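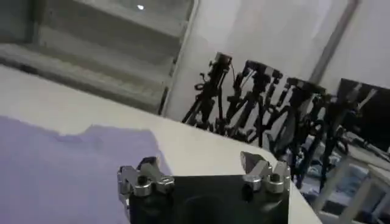
How-To: Working With Automation

How to hand your shirt folding to a robot without wrecking your shift

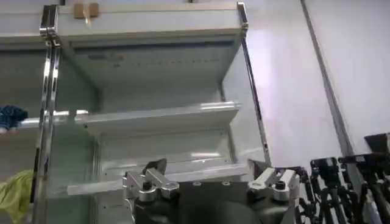

By the Rirkach floor blog, 6/5/21

I've folded shirts for nine years, and when we got the Venine arms I figured I'd be bored by May. Nope! The work just moved. I fold less and I set up more, so let me walk you through my routine.

First, clear the table. Lay one shirt down flat and smooth the sleeves with your palm (the arms hate a bunched sleeve). Then step back past the stands before you hit start.

Next, check the shelves. Pull anything hanging over an edge,

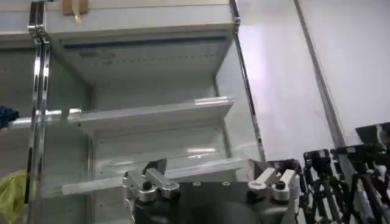 and push it all the way back, or an arm will snag it on the way up. I learned that one on shirt 70 of a very long morning.

Keep a log, too. Ours is a Skodent sheet taped by the door, and I write down every stop, even the dumb ones. When the schedule changed, that log got us an extra person on setup, so please don't skip it!
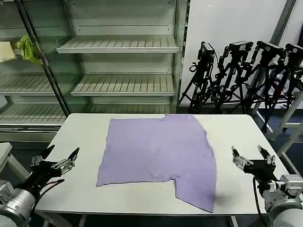

Lavender T-shirt laid out flat between the two arms.

Last thing: trade off every hour. Watching is more tiring than folding, and my neck will back me up on that.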